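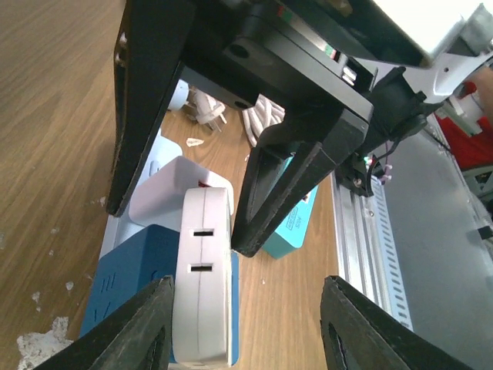
Section 4: Working alongside the sorting cell

The Zestthorpe returns bench used to be two people, a radio and a bin of chargers. It is now a two-arm cell running Bramix, and the people have been promoted to looking after it, with no change in pay grade. Returned power accessories arrive on the wooden table much as customers send them back, so expect white adapters bunched up beside something dark blue, a coil of white cables behind them, and a loose plug with its prongs showing. The cell takes its time over a pile like this. Let it.

4.1 Starting a shift

1. Read the handover note from the previous shift. If there is no note, ask Nandini Nambiar, who will also want to know why there is no note.
2. Check that both arms are in the parked position and the status screen says READY. "NEARLY READY" is a real status and means no.
3. Clear scraps and bits of broken plastic off the table. The cell may try to sort them, and there is no bin for them.
4. Set the batch size. The default is 100. The maximum is 200, but above 185 the output bin overflows and you will be the one on the floor.
5. Press START and step back behind the yellow line.

CAUTION: Do not reach between the arms while the cell is running, even to help. Press PAUSE and wait for the tone first.

4.2 When the cell asks for a person

The cell raises a request whenever it can't decide what an item is or how to pick it up. Requests appear on the bench tablet.

1. Press PAUSE. Wait for the tone.
2. Separate any items that are touching. Two white chargers side by side are the usual trouble.
3. Choose the item type on the tablet. Use OTHER sparingly; Teemu Huttunen reads every one.
4. Step back and press RESUME.
5. After 2 failed picks on the same item, sort it by hand and press SKIP.

NOTE: Skipped items do not count against your shift. This was in doubt until January and is now in writing.

4.3 What is still your job

Testing, damage calls, anything with a frayed cord, and every customer letter found in a box. The cell moves items to trays and has no opinion on whether they work.

Breaks stay at the posted times. The cell can be left paused during them. It doesn't mind, and the supervisor has been asked not to either.

For faults not covered in this section, see Section 7 or call Siu-fong Sin on the maintenance line.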